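FOR IMMEDIATE RELEASE
17/11/2024

Stoline Opens Nominations for Professional Recognition Circle

Stoline, the membership network for working professionals, is now taking nominations for its new Recognition Circle. Open to all fields. Self-nominations welcome, no fee to apply.

"People do good work for years and never put it on paper," said Corinne Villanueva, director of membership. "We want to hear about it."

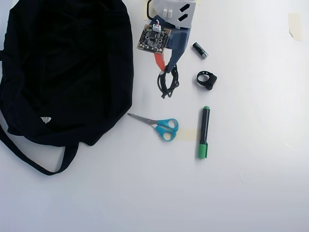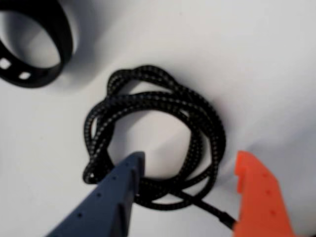
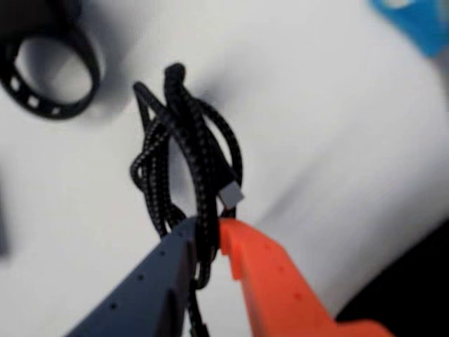
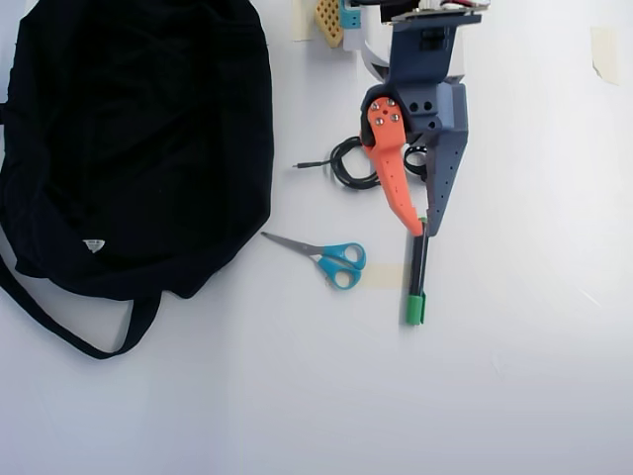 Members get a profile page, a printed certificate and a seat at the August meetup, hosted by Brelell. The network has 1700 members today. Last round drew 753 applications and 305 were accepted.

How to apply: short bio, one reference, four career highlights. Thats it. Reviews are led by Remedios Miranda, formerly of Dollatine, and decisions go out by email. Incomplete forms will be sent back once, so please check you contact details before submitting.

Nominated already? Use the link in your letter. Do not fill out a second form.

Media contact: Corinne Villanueva, Stoline press office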